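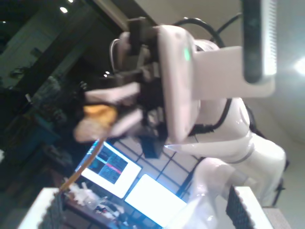
Figure 5. Status light on a white housing, lit green.

5. Mounting the Putach sensor and running the cable

Read this section before you open the cable pack. The Putach P2 measures temperature and humidity in storage rooms and reports to the Lyons base unit over a wired link.

5.1 Choosing a location

Mount the sensor on an inside wall, away from doors, vents and direct sunlight. The cable run to the base unit must not exceed 400 feet. Each base unit accepts up to nine sensors.

CAUTION: Disconnect power to the base unit before attaching or removing any cable.

5.2 Mounting

1. Hold the backplate against the wall with the arrow pointing up and mark the two screw holes.
2. Drill the holes and insert the anchors supplied. For solid wood, omit the anchors.
3. Fasten the backplate. Do not overtighten — the plate can bow and the sensor will not latch.
4. Feed the cable through the lower slot and leave almost 9 inches of slack behind the plate.
5. Press the plug into the port marked LINK until it clicks.
6. Slide the sensor down onto the backplate.

NOTE: Plates from the older Jornholm kit have a different hole spacing. Do not reuse them.

5.3 First power-up

1. Restore power to the base unit.
2. Wait five minutes. The sensor light blinks amber while the unit registers.
3. Check that the light turns steady green.
4. On the base unit, open Sensors and enter a room name.

If the light stays amber, reseat the plug at both ends and repeat step 2. If it turns red, the address is already in use. Hold the reset button for five seconds and register the sensor again.

5.4 Humidity offset

Leave the sensor in place overnight before setting an offset. Compare its reading with a reference meter placed at the same height. Offsets larger than 5 percent are rejected by the base unit and point to a damaged element.

Section revised Sep 16, 2023, by Tamás Hajdu, Skiritz Technical Publications. Replaces the August text.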